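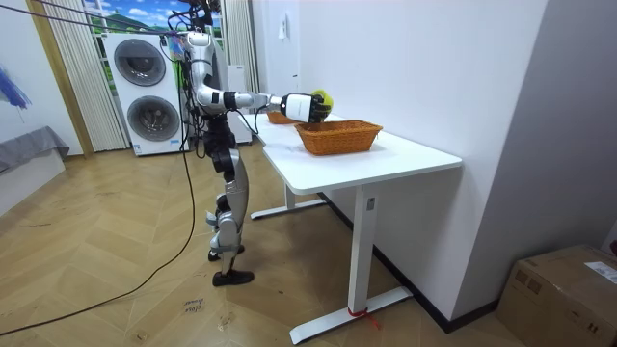 JALLULBERG, September

The Istura code of practice for manipulation trials in domestic settings is 14 pages long, with no annexes. It applies to legged and wheeled machines with at least one multi-fingered hand, operated in rooms furnished as a home. The current draft is the third. Folico, which runs sorting trials in Jallulberg, has worked to it since the first draft and supplies most of the comments on it.

The engineer responsible for trial procedure at Folico agreed to go through the draft clause by clause, on condition that the discussion stay with the text. The conversation took place between sessions and has been shortened.

The first question concerned scope. Earlier drafts covered "service robots in general," a phrase the engineer asked to have removed.

"You can't write one speed limit for a vacuum cleaner and for a machine with legs and two arms," the engineer said. "The first draft tried. We got limits that were too loose for the arm and made no sense for anything on the floor. The third draft says what it covers in the first sentence, and if your machine isn't in that sentence you close the document."

Clause 2 sets the hand speed. Under the draft, a hand may travel at no more than 400 millimeters per second whenever it is over a work surface, loaded or empty. The second draft had allowed a higher figure for an empty hand.

"We asked for one number," the engineer said. "With two numbers the controller has to know whether the hand is holding something, and it has to be right. It usually is right. Soft fruit and thin packaging are where it goes wrong. The grip signal drops out, the software decides the hand is empty, and the arm speeds up with an object still in it. One limit removes that case. We lose some throughput and I can live with it."

Asked whether the limit is measured at the wrist or the fingertip, the engineer said the draft is unclear and that Folico measures at the fingertip with the fingers extended. A comment to that effect has been filed. On a long reach with the wrist turning, the two readings differ enough that a machine can pass by one method and fail by the other.

Clause 3 deals with the work surface and takes up two full pages. It requires that every container used as a destination be identified in writing on the surface itself, next to the container, in a form that a person and the head camera can both read. It does not require printed labels.

"Marker on the table is fine," the engineer said. "People are surprised that the code allows it. What matters is that the word stays where it is when the basket moves. A label on the basket travels with the basket. If somebody swaps two baskets between trials, the labels go with them and you have a different task from the one in the log. A word on the table fixes the position. Swap the baskets and the task is still the same."

The clause further asks for plain category words in lowercase, with no abbreviations and no codes. Folico had used short codes at first. The operators knew them and visiting staff did not, and a number of trials were logged against the wrong destination.
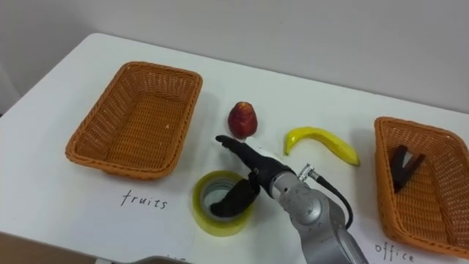 Loose items between the two destination baskets, with category words written on the tabletop as described in clause 3.

Containers are to be of the same type within one task. The engineer supports this, with a reservation.

"If the fruit always goes in the round one and everything else in the square one, you have taught the system a shape. It ignores the word. Same style of basket on both sides and that shortcut is gone. My reservation is with woven material. The weave catches fingertips, and it catches the thin edge of certain items on release. The code says nothing about weave. I would like a note that says inspect the rim and the inner walls before each session, and replace the basket when strands come up. We do that already. It takes a minute."

Replicas are allowed in place of perishable goods, provided the log records them as replicas. The draft does not set a tolerance on weight. Folico has asked for one. According to the engineer, hollow toy fruit is so light that a grasp that would fail on the real item will succeed on the replica, and results from the two should never be put in the same table.

On transparent and reflective objects, clause 4 is brief. It states that such items "shall be included where the intended setting contains them" and stops there. The engineer called the wording correct and insufficient.

"Take packing tape. It's clear, it has a hole in the middle, and there are at least three reasonable ways to pick it up. From outside with two fingers, from above across the top, or with one finger inside the ring. The depth reading on it is poor whichever way you go. The question we get from trial staff is whether a hook from inside counts as a grasp. The draft defines a grasp as opposing contact from two or more fingers. One finger in the hole doesn't meet that. But if the roll comes up and lands in the correct basket, the household has what it wanted."

Folico's position is that the definition should be changed to cover any contact that holds the object against gravity and permits release on command. The Istura editors have answered that the wider wording would let in cases where an object has merely snagged on a finger. The point remains open, and the engineer expects it to be settled by adding a release test, in which the hand must let the object go within a fixed time of the command.

Clause 5 is on cables. It is the part of the draft that has drawn the most complaints, and the engineer was the most direct about it.

"Everybody wants the demonstration without cables. In trial work you have them. Power, data, the emergency stop line. They come down from overhead, they hang off the back, they run along the arm and across the floor. Pretending otherwise produces a standard that describes no room I have ever worked in. What the third draft does is sort them by where they can do damage."

The draft recognizes three zones. Overhead runs must be supported so that a failed tie does not drop cable into the reach of the arms. Body cables, including any loop at the wrist or forearm, must be long enough for the full range of the joint and short enough that the loop cannot close around an object on the table. Floor cables must be walked by an operator before each session, and the path written in the session sheet.

The second requirement is the hard one. "Full range of the joint and no slack to catch on things, you are asking for both at once," the engineer said. "On some wrists it can't be done with a plain cable. We write down the loop size at the worst joint angle and we keep tall items out of that area of the table. That's a workaround. I would prefer the code to say it is an allowed workaround, with the loop size recorded, than to have each site decide in private."

Floor markings fall under the same clause. Notes written on the floor for foot position or for room setup are permitted, but they must be legible from where the operator stands, and old notes must be removed when the layout changes. The engineer said the last part is the one most often missed at sites Folico has visited, its own included.

The longest exchange was about clause 6, record keeping. Folico's log for the current task family holds 3197 trials. On review against the third draft, 747 were set aside. The engineer was asked whether that number reflects poorly on the site.

"It reflects the second draft," the engineer said. "Most of the 747 are trials where the starting layout was not recorded before the arm moved. The second draft allowed you to take it from the video afterward. The third draft wants it entered beforehand. The trials themselves were fine as far as anyone can tell. But 'as far as anyone can tell' is the phrase the clause is meant to get rid of, so out they go."

The remaining exclusions were for a missing second view. The draft requires at least two views of each trial, one from the head of the machine and one from a fixed position that takes in the machine, the table and the floor under it. A head view alone will show the hand and the objects well and will show nothing of the feet.

"Balance problems start at the feet and arrive at the hand," the engineer said. "If you have only the head camera, you see a reach that went wide and you blame the arm. I have done it. With the room view you can look at the stance at the same moment. The draft says the two recordings must share a clock. It does not say how closely they must agree, and we have asked for a figure."

Folico has not proposed one. The Mancuso test bench, which several sites use to check camera timing, reports agreement in a form that does not convert directly to the wording of the clause, and the engineer wants that resolved before a number goes in.

Household appliances and furniture in the trial room are covered by a single paragraph. Anything with a door must be closed and must stay closed for the whole trial unless the door is part of the task. Soft furnishings such as curtains must hang clear of the arms at full extension. Packaging and cartons may be kept in the room if they are outside the walking area. The engineer had no comments on this paragraph beyond a request to define walking area.

The draft says little about operators. One person holds the stop control and has no other duty during a trial. Folico asked for a maximum length of shift in that role and was told that it belongs in labor rules. The engineer disagrees and has filed the comment again.

"Holding a stop button is dull work and attention drops off. We rotate. I don't see why a code that tells me how to write on a table can't tell me when to change the person on the button."

Comments on the third draft are being taken by clause number. The definition of a grasp, the measuring point for hand speed and the clock tolerance are listed as open. Folico will continue to run under the draft text with its own readings of those three points noted on the session sheet.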